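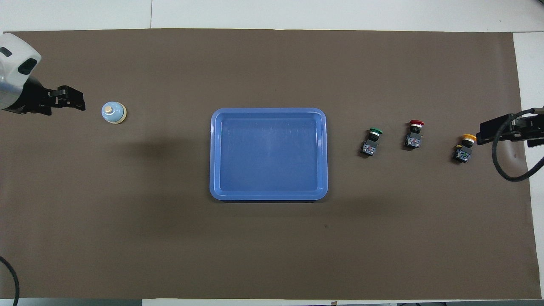
4.2 Sorting small parts

The second shop-floor task asks a two-arm station to clear small parts from a work surface into a tray. It was taken from a job done by hand at the Lullthorpe repair shop, where push-button switches are sorted before reuse.

Figure 3. Start of a sorting trial: blue tray at center, push-button switches with green, red and yellow-orange caps to its right.

We ran 107 trials with the Prullulora controller. A trial ended when all parts were in the tray or when 40 seconds had passed. Stamatopoulos and Lambrakis scored each one separately. Most failures came at the grasp, when a switch tipped over as the fingers closed. Placing was rarely a problem. A person at the shop still finishes the same job well ahead of the station, and we do not consider it ready for unattended use.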